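Visite de l'atelier de démonstration Truno – compte rendu

10/10/2023

L'atelier Truno occupe le rez-de-chaussée d'un bâtiment de bureaux. On y enregistre des tâches ménagères exécutées par un robot à plusieurs bras que guide un opérateur. La visite a duré 52 minutes, hors présentation en salle.

Matériel et commande

Le pilotage passe par le logiciel Shokri, installé en juillet. L'opérateur dispose de deux modes : guidage à la main, articulations déverrouillées, ou commande à distance avec retour vidéo. Les flux de la tête et des poignets sont enregistrés avec les positions articulaires, à 100 Hz. Le second mode est retenu pour le linge – le guidage direct place les mains de l'opérateur dans le champ des caméras.

Poste linge

Lave-linge à hublot, panier en plastique ajouré, vêtements en vrac. La consigne porte sur la saisie des pièces et leur transfert entre panier et tambour.
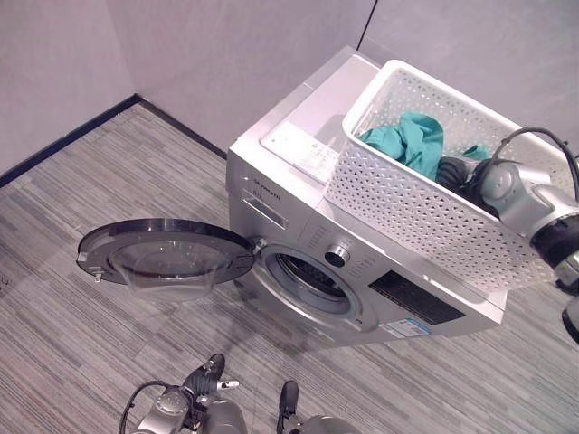
Vue de tête, pince dans le panier.

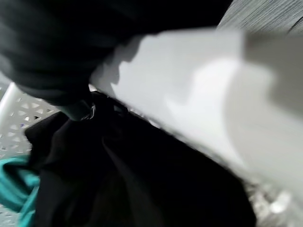
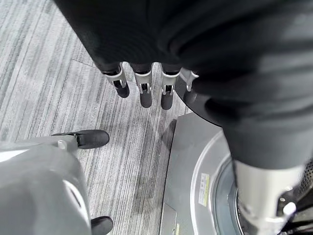
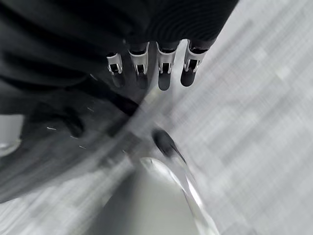 Les trois dernières vues viennent de caméras de poignet.

Volume et tri des essais

Une série compte 200 essais. Lors de la dernière, 17 ont été écartés, pour la plupart à cause d'une double prise : deux vêtements saisis ensemble, l'opérateur relâche et reprend. Truno conserve désormais ces reprises dans un lot à part, étiqueté à la main. Le flou de bougé sur les caméras de poignet n'est pas un motif de rejet tant que la vue de tête reste exploitable.

Les fichiers sont ensuite convertis au format Odico. La conversion tourne la nuit, sur un poste dédié.

Points à suivre

– Latence de la commande à distance : pas de mesure communiquée.
– Textiles sombres : le contour des pièces se lit mal sur les vues rapprochées. Un essai d'éclairage est prévu.
– Comparaison avec la série Adar, enregistrée en guidage manuel : données demandées, non reçues.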